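Stamedthorpe Automation Open Day – Gallery

Povine opened the Stamedthorpe workshop to visitors in February. Doors opened at 10 a.m. and the last demonstration finished shortly before 4 p.m. Over the day 59 visitors signed in, most of them from local manufacturers, the two colleges and the neighbouring units on the estate. This page covers the tabletop manipulation bench, which drew most of the questions, along with notes on the equipment and the procedure for anyone who missed a session or wants the numbers.

The bench programme is called Tuhumury. It deals with household-scale handling: picking up small items of mixed shape, placing them in or on other items, and working next to an appliance without striking it. The organising was shared with Poretti, who supplied the control cabinet and the safety interlocks.

Programme for the day

Demonstrations ran in 12 sessions. Each began with a short safety talk at the barrier, followed by the bench work and a question period. Visitors were asked to stay behind the yellow line while the arm was energized. Groups were kept small so that everyone had a clear view of the monitor over the bench as well as the bench itself.

Sessions before noon were run by an operator at the controls. Sessions after noon used the trained policy, with the operator holding the stop button. The change was announced at the start of each afternoon group, as the two modes look much the same from the barrier and several visitors asked which one they were watching.

The kitchen bench

The task set is built on toy food and ordinary kitchenware. Toy food is cheap, light and consistent from one copy to the next, and a dropped piece does no harm to the gripper. The difficulty comes from the variety of shapes. A bottle, a slice and a mug each need a different approach angle, and a perforated surface such as a colander gives the vision system many small edges to sort through.

Layouts are changed between trials. The operator draws a card, sets the items out by hand and steps back before the arm is enabled. No attempt is made to line things up neatly, and items may touch or overlap. 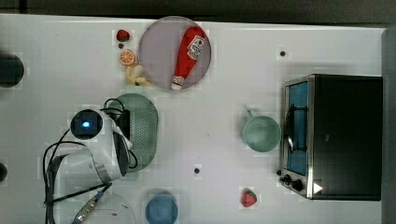 The bench from overhead, with the arm at the green colander. A red toy ketchup bottle lies across the plate, and the mint-green mug sits beside the black toaster oven.

Notes on the equipment

Arm and gripper. The arm is a light-payload unit with a camera module carried near the gripper. Cable routing was the subject of more questions than any other part of the machine. External cables are easier to replace than internal ones but need enough slack for the full range of the wrist, and the present arrangement is the third to be tried.

Vision. The policy takes images from the arm camera and from a fixed overhead view. Glossy and transparent items remain the weak point. Clear plastic is often located by its rim alone, and depth estimates on it are poor. Matte items in solid colours give the least trouble.

Table. A plain white top gives good contrast with most of the items, although pale toy food is harder to separate from it than red or green pieces. Lighting is kept fixed through the day. Visitors who asked about sunlight were told that blinds are used – uneven light across the surface was found to matter more than overall brightness.

Trial records

Before the open day the Tuhumury log held 1105 completed trials. A trial is counted as complete when the arm has returned to its rest position, whether or not the item ended up where it was meant to go. Failed grasps are kept in the log and labelled by cause. The two most frequent labels are a slipped contact on a rounded item and a collision with a neighbouring item during the approach.

Public sessions were logged in the same way but are stored separately, as the layouts were chosen by visitors and did not follow the card deck.

Questions from the barrier

Speed was raised in nearly every group. The arm was limited to well below its rated speed for the open day, and the bench is normally run at the same limit. Faster motion shortens the trial but blurs the arm camera images during the approach.

Several visitors from packaging firms asked about changeover to their own products. The present software needs a fresh set of recordings for each new family of items. The recording work can be done on site with a portable version of the bench, and five of these are being assembled at Stamedthorpe.

Visitor information

Printed notes from the safety talk are available at the front desk. Group bookings for the bench can be made through the Povine office, with a maximum of 12 people per group. Closed shoes are required on the workshop floor, and bags must be left in the lockers by the entrance.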